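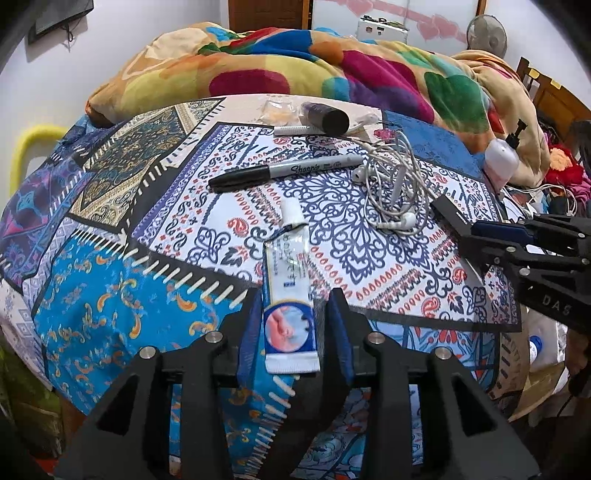 Figure 3. Tube of cream and permanent marker on a patchwork-print sheet.

4.2 What the fighters told us about coming back

I'll admit I went into the interviews with a bit of a hunch. I'd spent enough Saturday nights ringside at the Paddale hall to think I knew why amateur boxers rush back after a hand injury: there's a bout on the card, the coach is keen, and the hand feels good enough by Tuesday. Some of that held up. Quite a lot of it didn't, and I'm glad I wrote the hunch down before we started (it's in my notes, underlined, a little embarrassing now).

The training diaries gave us 3888 logged sessions across the two seasons, and 658 of those mentioned hand or wrist soreness somewhere in the comments. We'd expected the soreness to bunch up in fight week. It bunched up in February instead, when the clubs start back after the summer break and everybody is mad keen to hit the heavy bag. Li-hua Chuang, who coded the diaries with me, spotted this well before I did and had to show me the plot twice.

The talk around the bag was much the same from gym to gym. Fighters at Endero, which has the bigger competitive squad, used the words "bit of a niggle" for everything from a skinned knuckle to what one lad later learned was a fractured metacarpal. At Hung, a smaller club with mostly novices, people were quicker to speak up and quicker to sit out. I don't want to make too much of that. The Hung boxers had fewer bouts to lose, and a novice who misses a month of sparring can slot back in without losing a ranking. Still, one of them put it to me very plainly: "Coach asked me to make a fist and I pulled a face, so that was me on skipping for three weeks."

I loved that quote and it got us looking at who does the asking. When a coach checked hands as a routine part of wrapping up, boxers described the injury talk as ordinary, a bit boring even. Where there was no routine, they had to bring it up themselves, and they told us they put it off. Several had wrapped their own hands at home before training so the swelling wouldn't get a second look!

Money came up more than I'd planned for. We hadn't written a single question about it. A hand specialist in the city plus scans came to 700 dollars for one Endero middleweight, who was working casual shifts at Tuvow and losing pay each time he went in. He got 500 back from his club's hardship fund, eventually, after the season was over. He fought twice in the meantime. I asked whether he'd have fought if the refund had come sooner and he had a good long think, then said probably the second one, no.

Zakhar Romaniuk read these transcripts cold, without having met any of the boxers, and he disagreed with me on one point that I should pass on. I'd coded "I didn't want to let the coach down" as pressure. He read it as loyalty, and he thought the boxers would be annoyed to see it filed any other way. We went back and forth on it for most of an afternoon. In the end we kept both codes and let them overlap, and 4.3 reports the counts each way so readers can make up their own minds.

The coaches' own accounts come next, and they don't always match what's above.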